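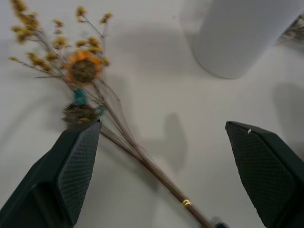

Bouquet de fleurs séchées sur plateau blanc.

Évaluation du service d'abonnement floral Maltimness pour les espaces d'accueil

Le présent avis porte sur la formule « Saison sèche » proposée par la maison Maltimness aux établissements recevant du public. Il a été rédigé par Levente Bíró pour le service des achats, au terme d'un essai mené à partir de mars dans nos deux halls et notre salle de lecture.

La souscription s'effectue en ligne. Le contrat prévoit un renouvellement des compositions à chaque trimestre, avec un préavis de résiliation de 10 jours. Le tarif retenu s'élève à 88 euros par livraison, transport compris, contre 90 euros chez Kinnunen pour une prestation comparable. 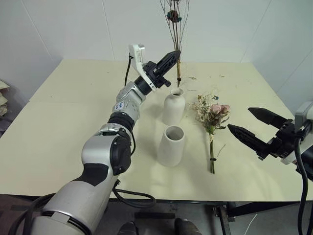

Les livraisons ont été assurées par le transporteur Orko, dans des cartons correctement calés. Un colis nous est parvenu avec plusieurs tiges brisées ; le remplacement a été accordé sans discussion, mais la réponse du service client s'est fait attendre. L'interlocuteur désigné, M. Ernő Barta, a ensuite suivi notre dossier avec sérieux.

La facturation appelle davantage de réserves. Les bons de livraison ne reprennent pas nos références de commande, ce qui alourdit le rapprochement comptable.

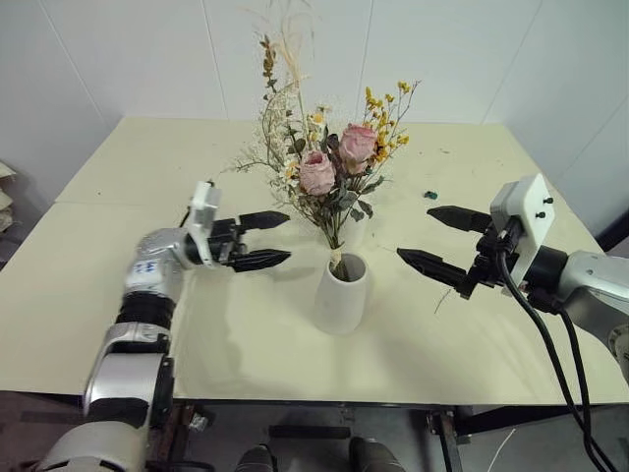 L'entretien se limite à un dépoussiérage léger, à l'abri du soleil direct. Les graminées perdent quelques brins lors des déplacements. L'odeur demeure discrète, y compris dans la salle de lecture.

Note attribuée : 82 sur 100. Le service recommande la reconduction de l'abonnement, sous réserve d'une correction des bons de livraison.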